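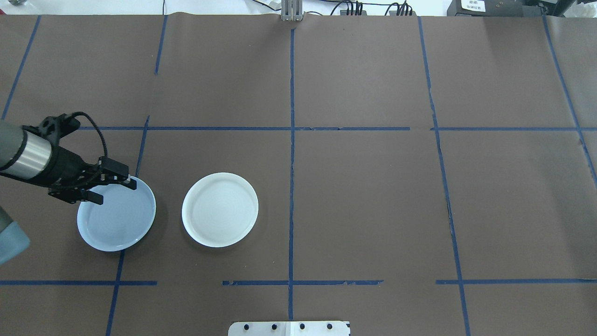
Two plates on the papered table, with blue tape marking off the places.

Ginette Morin has been laying out tables for a living for 21 years, and most of that work happens before any guests or cutlery are involved. She starts with brown paper, a roll of blue painter's tape and a few plates. The paper covers the table from edge to edge. The tape divides it into rectangles, and each rectangle stands for something: a place setting, a serving dish, a stretch that has to stay clear.

"People want to draw it first," she says. "I used to draw it too. Then you get to the hall and the plate is bigger than you thought, or the table is narrower. Paper on the table is the same size as the table."

Her firm, Ultine, plans long-table suppers for schools, clubs and family parties. The largest one so far was last October, with 470 places in a converted market hall. She planned it on one table, going through the same stretch again and again until she was happy with it, and then had the layout copied down the length of the room.

She buys kraft paper by the roll and doesn't care much which kind. Tape is a different matter. She likes blue because it shows up on brown under any light, and because it can be picked up and put down again a few times before it gives out. She tears it by hand. Where two strips don't quite meet, she leaves the gap.

"It's a guide. I'm not tiling a bathroom," she says. "If the line is straight enough to set a plate by, it's done."

The first thing she tries is always a single plate. She puts it down, walks to the far end of the table and looks back at it. Then she moves it and looks again.

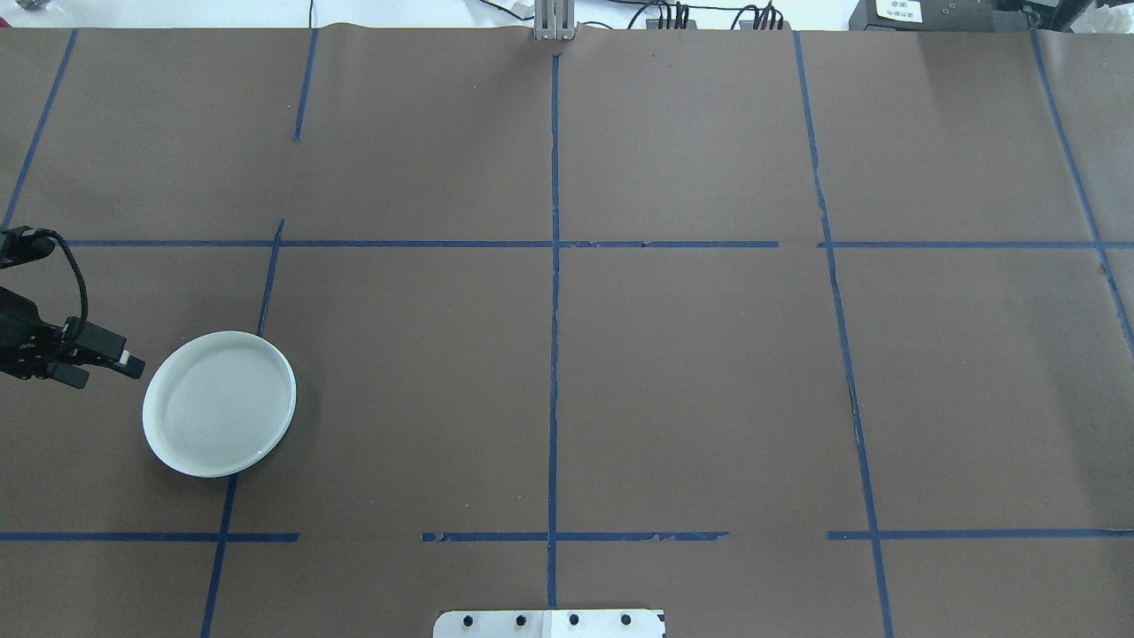 A plate that sits across a line tells her as much as one that sits inside it. If she keeps wanting to put it there, the line is wrong, and she pulls up the tape. She says she spends more time moving tape than moving plates, and that new people in the trade tend to do the opposite.

For spacing she goes by the plate itself. On a tight table she'll leave less than a plate's width between two neighbors, and on a comfortable one a full width or a bit more. She has tried to write the rule down for clients and has given up on it. Chairs change it. So do sleeves, and so does soup.

"Soup needs elbows," she says. "Cold meat doesn't. I ask for the menu before I ask for the number of guests, and they think I've got it backward."

She is also firm about what goes down the middle. Flowers come last. Water comes first, then bread, then whatever dish has to be passed by hand. On the paper she gives each of these its own rectangle, and she won't let two of them share.

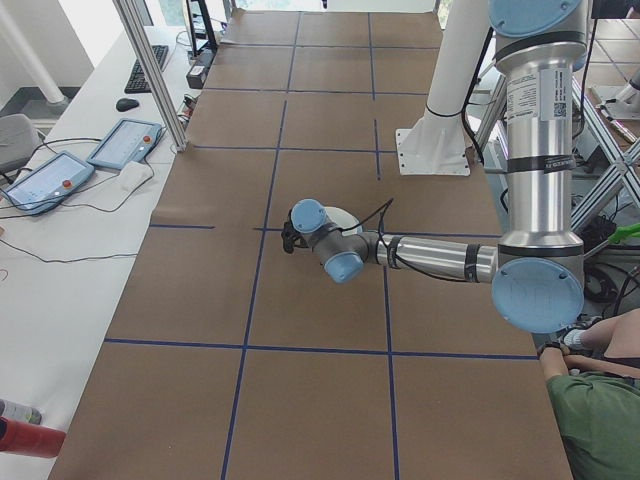

The long table, papered and taped into rows.

The rows help with the people doing the serving as well. Morin writes nothing on the paper. She walks the servers along the table and tells them which row is theirs, and she finds they remember it better than a chart. On the night, the paper is gone and the cloth is on, but they have already stood where they need to stand.

I asked what she does about round plates in square spaces, which had been bothering me as I watched. She said the corners are the useful part. A glass goes in one and a bread roll in another, and the rest is left alone so the table can breathe.

She prefers plain plates with a raised rim. The rim keeps sauce in, and it gives the server something to hold. Color she leaves to the client, though she warns them that a pale glaze can look white in one room and blue in the next.

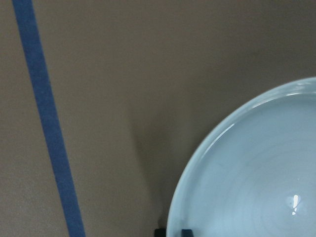

Monique Gilbert disagrees about the color, and told me that she would settle the plates before anything else and let the cloth, the flowers and even the menu follow from them. Morin has heard this before. She said they have had that argument over 2 or 3 suppers now, and that they both still turn up to set the tables.

When a layout is finished she peels off the tape and rolls up the paper. If the paper is clean enough, she uses it again on the next job. The tape goes in the trash.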